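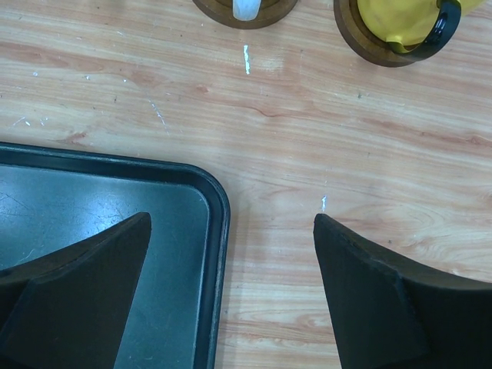

A well-used wooden tabletop, scuffs and all

Wanted: people who will talk to me on camera about the movies they remember wrong

Hi, I'm Rainer Wendt. I make short documentaries, mostly in and near Fukley, and I'm looking for people to be in my next one. It's called Eludeo and it will play in the Juneo shorts program in August, at the old Cárdenas theater (the one with the terrible parking and the wonderful popcorn). You don't need any experience. I'd kind of prefer it if you had none!

So what's the film? Years ago I told a friend about a scene I loved as a kid, a man walking into a lake with his hat on, and I could describe every second of it. Then I rented the movie and there was no lake. There was no hat either. I've been asking people about this ever since, and nearly everybody has one: an ending that never happened, a song that belongs to some other picture, a character who was a woman in your head and a man on the screen. I want to film you telling me yours.

I'm hoping for a real mix. Old, young, people who go to everything and people who haven't been inside a theater since their kids were small. If you grew up watching movies in another language, or dubbed badly, or through the back fence of a drive-in, please write to me first thing, I already like you. You do need to be 18 or older, and you need to be able to get to Fukley on your own steam. I can't cover travel this time, sorry.

What I'd ask you to do is pretty simple. We talk on the phone once, for as long as it takes you to tell the story. If we both think it would work, you come in for one afternoon. You sit down, I ask you to describe the scene as you remember it, slowly, as if I'd never seen a movie in my life, and then I let you wander. After a break I show you the real scene, if we can find it, and keep the camera running while you watch. That part can be funny and it can also be a little sad, so think about whether you're okay with it. You can stop whenever you want and I won't argue.

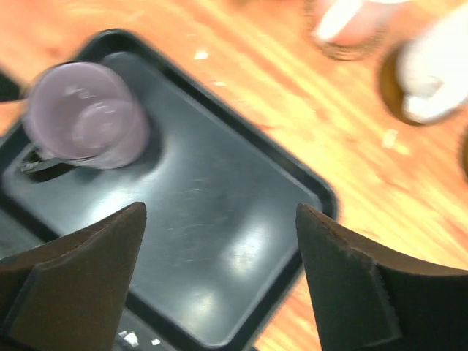 Please don't look the scene up beforehand! I mean it. A lovely man in my last round watched the whole movie the night before "to be prepared," and we had to have a nice lunch and call it a day.

Pay is $400 for the afternoon, by check, before you leave. It's the same for everyone and it's yours even if you don't end up in the final cut. The film is short, so some of the stories will get trimmed hard, and a few will be heard as voice only. I'll ask you to sign a release, which I'll email ahead of time so you can read it at home with your glasses on. If you'd like your first name only in the credits, or no name, just say so.

I also need 2 helpers for the shoot days, one on sound and one to greet people and keep the coffee going. The sound person should own headphones they trust and have recorded interviews before, student work is fine. The greeter should be somebody who can sit with a nervous stranger and not fill the silence. Same pay per afternoon as the people on camera.

Everyone who takes part gets a pair of passes for the screening. The house holds 170 and the shorts program does fill up, so I'll hold your seats until the lights go down and not a minute after. There will be a talk afterward, and you're welcome to come up front for it or hide in the back row. I usually want to hide in the back row myself.

To apply, send me an email by 4/30/25 with "Eludeo" in the subject line. Tell me which movie it is and what you remember, in a paragraph or so. Bad spelling is fine, half-finished is fine. A voice memo is fine too if you'd sooner talk than type. Leave a phone number and a good time of day to call. For the helper jobs, tell me which one you want and give me a couple of lines on what you've done.

I answer everybody, though I can be slow when I'm editing. If a week and a half goes by and you've heard nothing, nudge me.

Contact: Rainer Wendt, Fukley | © Eludeo | Back to top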